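3.2 Cell set-up and upkeep

The Dralberg cell has one job, plugging a yellow cable into a small black box, and it is remarkable how much looking after that takes. Two arms face each other across a pale tabletop, with a white sheet hung behind. We bought a proper backdrop from Cantero in August and went back to the sheet within the month. Figure 3 shows the cell at work. 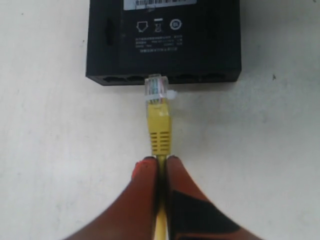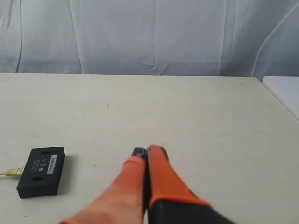
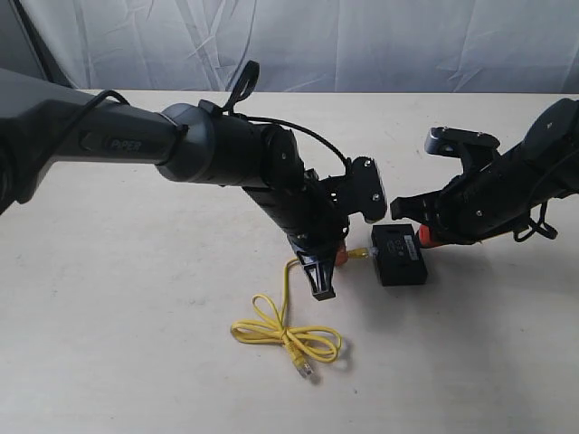

Figure 3. Views from the Dralberg cell: wrist camera, gripper at the cable (top); wrist camera, gripper clear of the box (middle); both arms over the table (bottom).

The fingertips are the parts that wear. Over 3078 trials we changed them at trials 685 and 2127, in each case after the grip had begun to slip and somebody had spent a morning blaming the software. The grippers are now re-zeroed at the start of every session, with the fingers fully closed and no cable between them. The routine is part of Juro, our control package, and can be skipped by pressing one key – we have since removed the key.

Arm cables are left with enough slack for the wrist to turn fully. Our first attempt, at Illmont, had them tied down very neatly and pulled a connector out of its socket on the second day. The table is wiped before each session, although the marks that remain have proved useful for checking that a wrist camera has not shifted in its mount.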